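### 4.2 Rules for keeping to the pavement

We began, as Gastton and Wekska had before us, with the kerb, and set a margin that our simulated delivery robot must never cross, however tempting the open road may look to its planner. Poles have a margin of their own, measured from the base, as a base may be a good deal wider than the pole it carries (Figure 1a).
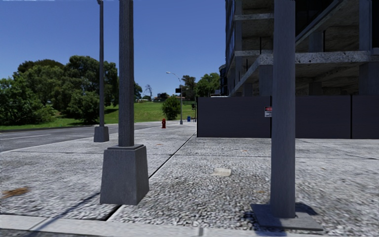 ### 4.3 Rules for covered and shaded stretches

Shadow gave us far more trouble, we are fond enough of the problem to admit. Under Rule 6 a dark edge on the paving may slow the robot but must not stop it, and under Rule 4 it gives way to walkers before passing under any canopy (Figure 1b).
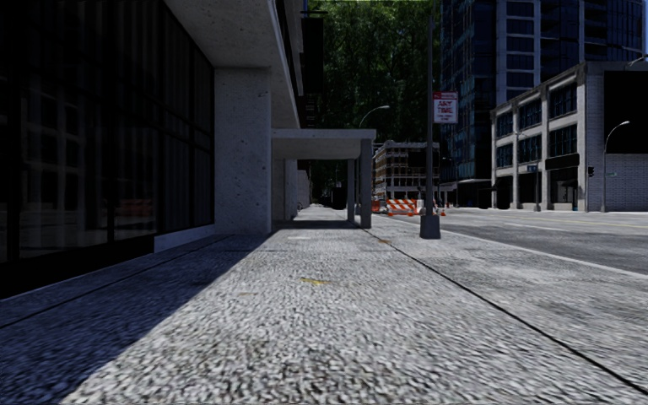

**Figure 1.** Simulated pavements used for the rules: (a) beside a fenced building; (b) approaching a canopy.

Raju objected that giving way at every canopy would leave a polite robot waiting all afternoon, and asked for a time limit. We have since added one to Rule 4.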